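Chapter 4
What a Standard Can and Cannot Promise

Genivaldo Portela
June 14, 2025

Most books on robot safety begin with a list of standards and ask the reader to trust it. I would like you to trust it a little less. A standard is an agreement between people who had to finish a meeting. It records what they could all accept, and the awkward cases often end up in a note at the back.

Take the word "tested". At Brodudgate, where I spent two years reviewing work cells, a supplier called Prerex handed over a report claiming 583 clean runs of a tabletop sorting task. The number was true. It took me until August to find out that every run had started from the same layout, with the same person at the controls.

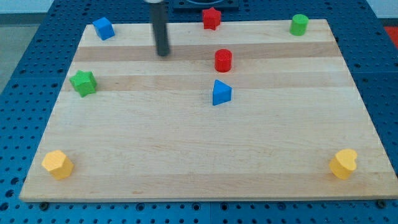

A fair test of a task like sorting or pushing blocks should say, before the first run, how the pieces are placed, who places them, what counts as a failure and who decides. It should also say what happens to runs that are stopped early. Prerex had left those out of its total — 200 of them — and no rule in force at the site told it to do otherwise.

The Tulluvano guide, which we will use in this chapter, does ask for stopped runs to be reported. It does not say how. Two firms can follow it to the letter and give you figures that cannot be compared. The Coutinho checklist is stricter, but it was written for fenced machines and says little about arms that share a bench with people.

Section 4.1 looks at how limits on speed and force are set, and at how thin the evidence behind them can be. Before you read it, find a test report from your own workplace and mark each claim you could not repeat from the text alone.

2 comments · 4 shares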